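창가 자리 테이블을 치우는 일에 대하여
식당 ‘우엘레(Ouellet)’의 루시 길, 클리퍼드 페너 인터뷰

우엘레는 점심과 저녁 사이에 문을 닫지 않는 식당이다. 오후 세 시가 되면 주방은 불을 줄이고 홀에서는 음료만 낸다. 이 시간의 손님은 대개 혼자 오거나 둘이 오고, 밥을 먹으러 온 사람보다 오래 앉아 있다. 책을 읽는 사람도 있고 서류를 펼쳐 놓고 일하는 사람도 있다.

홀을 맡은 루시 길은 이 가게에서 일한 지 9년이 됐다. 클리퍼드 페너는 주방에서 시작했다가 지금은 가구와 집기를 들이고 고치는 일을 한다. 두 사람을 2월 오후에 가게에서 만났다. 손님이 많지 않은 때여서 이야기를 하는 동안에도 길은 두 번 일어나 계산을 하고 돌아왔다.

물건이 많은 테이블

처음 물은 것은 테이블 위에 물건이 왜 이렇게 많은가 하는 점이었다. 요즘 식당은 테이블을 비워 두는 곳이 많다. 수저와 냅킨도 서랍에 넣고, 메뉴는 휴대전화로 보게 한다. 우엘레는 그 반대에 가깝다.

“처음부터 그렇게 하자고 정한 건 아니에요.” 길이 말했다. “화분을 하나 놓았고, 그다음에 안내 카드를 놓았고, 손님들이 뭘 적으려고 펜을 찾으니까 펜을 놓았어요. 그러다 보니 창가 자리는 손님이 앉기 전부터 반쯤 차 있어요. 거기에 손님 물건이 올라오는 거죠.”

불평하는 손님은 없느냐고 묻자 길은 있다고 했다. 네 명이 와서 접시를 여러 개 시키면 놓을 데가 없다. 그럴 때는 화분부터 옆 선반으로 옮긴다. 종이류는 한데 모아 세로로 세우고, 컵은 손님에게 물어본 뒤에 치운다. 다 마신 것처럼 보여도 묻지 않고 가져가지는 않는다.

“남은 한 모금이 중요한 사람이 있어요. 저도 그렇고요.”

병과 머그를 같이 두는 손님도 많다고 한다. 따뜻한 것을 시키고 물은 따로 마신다. 길은 이런 자리에 가면 먼저 컵받침이 어디 있는지를 본다고 했다. 컵받침은 빨간색으로 통일했다. 나무 색이 밝아서 다른 색은 잘 보이지 않았다는 것이 페너의 설명이다.

“회색을 썼던 적이 있습니다. 치울 때 자꾸 빠뜨렸어요. 종이 밑에 들어가면 못 찾습니다. 빨간색으로 바꾸고 나서는 그런 일이 줄었습니다.”

컵받침은 머그에 쓰라고 놓은 것인데 손님들은 병을 올려놓기도 한다. 길은 그것을 고쳐 놓지 않는다. 앉은 사람이 편한 대로 쓰면 된다는 생각이다.

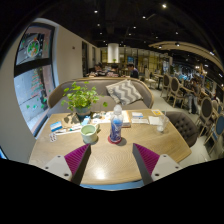

테이블 상판

페너는 상판 이야기를 길게 했다. 지금 쓰는 테이블은 모두 모서리가 둥글다. 전에 쓰던 것은 모서리가 각져 있었고, 통로를 지나는 사람이 허벅지를 자주 부딪쳤다. 테이블을 바꾸면서 업체 두 곳에서 견적을 받았다. 한 곳은 코티츠(Cotitz), 다른 한 곳은 포스타리코(Fostarico)였다.

“코티츠가 쌌습니다. 그런데 모서리를 굴리는 작업은 따로 돈을 받겠다고 했어요. 다 더해 보니 별 차이가 없어서 포스타리코로 했습니다. 납품이 3주 늦었습니다. 그동안은 옛날 테이블을 그대로 썼고요.”

창가 쪽 상판은 빛을 많이 받는다. 오후에는 반사가 심해서 얼룩이 있어도 정면에서는 보이지 않는다. 페너는 닦은 다음에 꼭 옆으로 비켜서서 한 번 더 보라고 새로 온 직원에게 가르친다. 무릎을 굽혀 눈높이를 상판에 맞추면 더 잘 보이지만 손님이 있을 때는 하지 않는다.

높이도 물었다. 페너는 수첩을 꺼내 폭이 80센티미터라고 읽어 주었다. 높이는 적어 두지 않았다고 했다. 폭이 80이면 두 사람이 마주 앉아 식사하기에는 괜찮고, 노트북 두 대를 펴기에는 좁다. 그는 노트북을 위해 테이블을 키울 생각은 없다고 말했다.

“여기는 식당이니까요.”

닦는 약은 에소(Eso)라는 중성 세제를 물에 타서 쓴다. 진하게 타면 마른 뒤에 막이 남는다. 페너는 예전에 알코올로만 닦던 시기가 있었는데, 그때 상판 몇 개의 광이 죽었다고 했다. 그중 하나는 아직 안쪽 자리에 있다.

화분과 종이

창가 화분은 길이 돌본다. 잎이 사방으로 퍼지는 식물이라 한 달에 한 번은 모양을 잡아 준다. 줄기가 길게 나온 것도 웬만하면 자르지 않는데, 손님 쪽으로 늘어지면 화분을 돌려 놓는다. 화분은 청회색으로 골랐다. 흰 화분은 물때가 금방 보였다.

물은 가게 문을 열기 전에 준다. 영업 중에 주면 받침에서 물이 넘칠 때 옆에 있는 종이가 젖는다. 한 번은 손님이 화분 옆에 둔 서류가 젖은 일이 있었다. 길은 그 서류를 주방 오븐 위 선반에 펴서 말려 주었다.

“다 말랐는데 울었어요. 종이가요. 손님은 괜찮다고 했지만 저는 그 뒤로 물을 아침에만 줍니다.”

종이는 이 가게에서 가장 골치 아픈 물건이다. 손님이 두고 간 것인지, 가게 것인지, 쓰레기인지 겉만 봐서는 알기 어렵다. 냅킨은 접힌 채로 있으면 새것처럼 보이지만 자리에 한 번 나간 냅킨은 다시 쓰지 않는다. 종이로 싼 것도 마찬가지다. 뜯지 않았어도 손님이 떠난 자리에서 나온 것은 다음 손님에게 내지 않고 직원들이 쓴다.

글씨가 적힌 종이는 버리지 않는다. 카운터 밑에 상자가 있고, 자리 번호를 적은 쪽지를 끼워서 거기에 넣는다. 보관 기간은 두 달이다. 지난번에 상자를 정리할 때는 89장이 나왔다. 페너가 세었다. 대부분 영수증이었고, 악보가 한 장 있었다고 한다. 악보는 주인이 찾아갔다.

치우는 순서

길에게 손님이 나간 뒤의 순서를 물었다. 그는 직접 해 보이는 편이 빠르다며 일어났지만, 마침 다른 손님이 들어와 결국 말로 설명했다.

먼저 의자와 바닥을 본다. 테이블부터 보면 의자에 걸린 목도리를 놓친다. 그다음이 컵이다. 유리잔과 플라스틱 컵은 따로 든다. 한 쟁반에 섞으면 가벼운 쪽이 넘어진다. 머그는 손잡이를 모두 같은 방향으로 돌려서 쟁반에 올린다.

컵이 빠지면 컵받침이 남는다. 컵받침은 바로 걷지 않고 마지막까지 둔다. 그 자리를 아직 다 닦지 않았다는 표시로 쓰기 때문이다. 멀리서 빨간 것이 보이면 다른 직원이 손님을 그 자리로 안내하지 않는다. 이 방법은 길이 정한 것이 아니고 몇 해 전에 일하던 직원이 하던 것을 다들 따라 하게 됐다.

병은 조금 다르다. 뚜껑이 있는 병은 손님이 도로 찾으러 오는 일이 많아서 영업이 끝날 때까지 카운터에 둔다. 내용물은 버리지 않는다. 밤에 문을 닫으면서 비우고, 라벨은 떼어서 따로 모은다.

“라벨 떼는 게 제일 귀찮아요. 물에 담가 두면 되는 것도 있고 안 되는 것도 있고.”

상자나 책처럼 납작한 물건은 뒤쪽에 그대로 두고 앞부터 닦는다. 앞이 마르면 그리로 옮기고 뒤를 닦는다. 한꺼번에 들어서 의자에 내려놓으면 빠르지만, 의자에 둔 것은 잊어버린다고 했다. 작은 봉지나 카드는 손에 쥔 채로 닦지 말라는 말도 했다. 젖은 행주에 붙어서 같이 개수대로 간다.

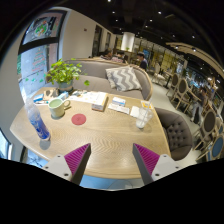

바꾸고 싶은 것

마지막으로 바꾸고 싶은 것이 있는지 물었다. 페너는 창가에 좁은 선반을 하나 달고 싶다고 했다. 화분과 안내물을 거기로 올리면 상판을 넓게 쓸 수 있다. 치수는 재 두었고 나무도 골랐는데, 창틀에 나사를 박아도 되는지 건물 주인의 답을 기다리는 중이다.

길은 선반에 찬성하지 않는다. 올려놓을 데가 생기면 그만큼 물건이 늘어난다는 것이다. 화분은 테이블에 있는 편이 낫다고도 했다. 혼자 온 손님이 맞은편을 덜 신경 쓰는 것 같다고 한다.

“달고 나서 보면 되지.” 페너가 말했다.

“달면 안 떼잖아요.”

두 사람은 이 문제를 가을부터 이야기하고 있다. 머그에 대해서는 의견이 같다. 지금 쓰는 연두색 머그가 단종되어 깨지는 대로 줄어들고 있고, 같은 색을 더 구하지 못하면 다른 색을 섞기로 했다. 페너가 받은 옛 카탈로그에 품번이 3084로 나와 있어서 그 번호로 재고를 가진 가게를 찾고 있다.

네 시 반이 되자 주방에서 저녁 준비를 시작하는 소리가 났다. 길은 앞치마를 다시 매고 홀로 나갔고, 페너는 흔들린다는 안쪽 의자를 보러 갔다.

우엘레는 매일 오전 열한 시에 문을 연다. 창가 자리는 예약을 받지 않는다.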